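Setting a Table for Forty

Annelies Ortner rents out tableware from a long, narrow shop in Lanley. Her shelves hold 2,824 plates, and almost all of them are plain white.

She started with 24 place settings bought from a hotel that was closing, and still has most of them.

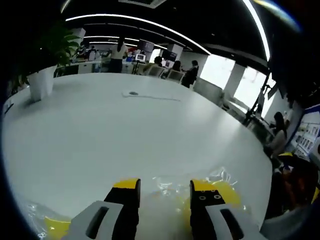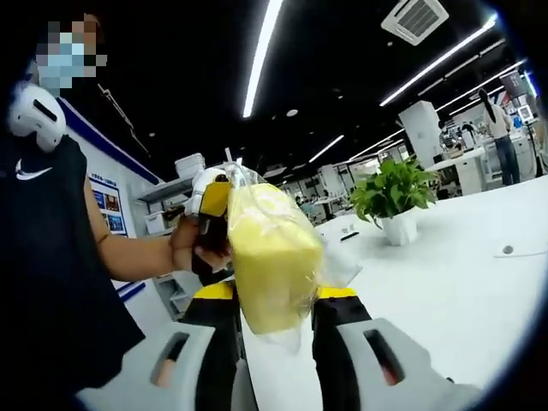 Plain plates are easier to replace, and they go with whatever linen the customer brings. Ortner stocks two lines, Welano for everyday dinners and the heavier Zanetti for weddings. She tells people to start with the table itself. A white tabletop can go without a cloth — a leafy plant in a white rectangular planter, set at one end, is enough decoration and leaves the middle free for serving dishes. Dark wood usually needs a runner.

Eyerusalem Workneh, who caters in the area, hires from her every October. Her largest order last year was 209 soup bowls. She asks for wide rims, so servers can carry them without touching the food.

For a party of 40, Ortner sends four extra of everything. Chipped pieces are charged at cost. Plates should go back scraped but unwashed — she has her own machine and prefers to use it.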